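Budget for the second bench, part two

Wed 14 November

The request for the second arm cell goes in on Friday, so I have spent most of the week on the spreadsheet. Part one covered the arms themselves and why we are staying with the same model. The arms are the easy line. Naveed Arain had a quote back from Bukhari in two days and the price has not moved since October.

The lines that take time are the small ones. On the first bench we budgeted for arms, motors, a frame and one box marked "misc." Misc. ran out in nine weeks. I went back through the order history and sorted what it had paid for. Most of it was finger pads, followed by wire, fasteners and aluminum extrusion we had cut to the wrong length. Grundo charges a cutting fee per piece and a second one if you change your mind.

Finger pads get their own line this time. We use the yellow foam ones with the rectangular cutouts. They give a little under load and they hold thin metal better than the hard tips we started with. They also tear along the inner edge, and key work is harder on them than anything else on the task list. Split rings are narrow and the plate edge is thin, so all the force goes into a small patch of foam. 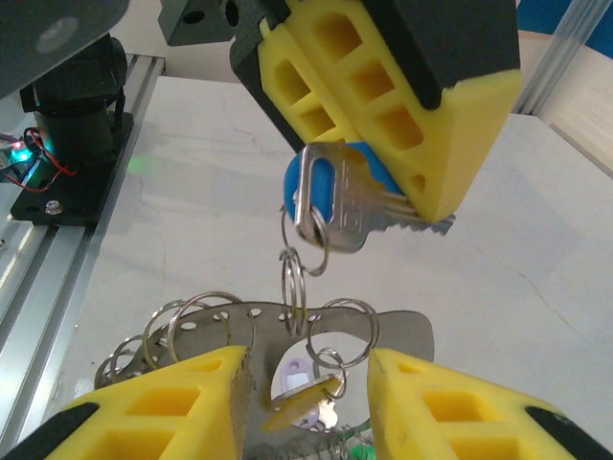
Key held in the upper gripper, plate held in the lower one. Note the inner edge of the left pad.

I priced pads three ways. Buying singles from Murkarus is the most expensive and the fastest. A pack of 40 brings the unit cost down enough to matter, but foam stored next to a window goes stiff, and we have one cabinet. Printing our own is cheapest on paper until you add Apolline Masson's hours. I went with the pack and put five singles on top for the first month.

Motors: one spare for each size, no more. Ansel Boateng wanted two. We have replaced one since the bench was built, and lead time from Dratby is nine working days, so I left it at one and wrote his objection into the notes column.

Test objects are also a line now. Keys, rings, tags and holder plates cost very little each, and last time they were bought on personal cards and claimed back months later — Maysoun Chidiac still has a receipt outstanding. I set a fixed amount per quarter and a single supplier account.

Still open: whether the tabletop counts as furniture or equipment. Furniture comes out of a different budget and needs Kosmas Margaritis to sign. I have asked him and will update the sheet when he answers.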